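Search this site
Enter keywords

Jan 9, 2018
by Grethe Kjærgaard

The Second Arm

The budget for a second arm was 800 dollars, and Imre Deák had already spent 60 of it on lunch. He called this market research.

"Ersoy wants six weeks' notice and a deposit," he said. "Kamarow wants our firstborn."

"What about Sodier?"

"Sodier wants to know who gave us their number."

I wrote all three down under Quotes Received - the form had no box for tone. Lallbridge, which paid for everything and understood most of it, had asked for a plan covering five years. We had one covering Thursday. Imre suggested we repeat Thursday until the page was full, and went back to work.

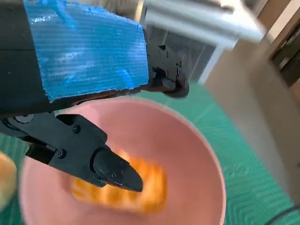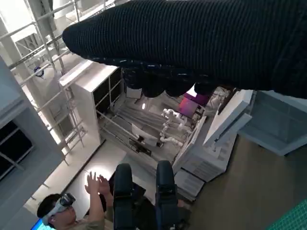
Deák, you have left out spare parts again, wrote Lallbridge by return, and what is meant by "grippers, assorted, hopeful"? Kindly resubmit with a figure.

Imre read it twice and reached for a pencil. He crossed out hopeful, thought for a while, and wrote 6.

"Six what?" I asked.

"They only wanted a figure," he said, and asked if there was any lunch money left.

Contact | Copyright 2018 | Back to top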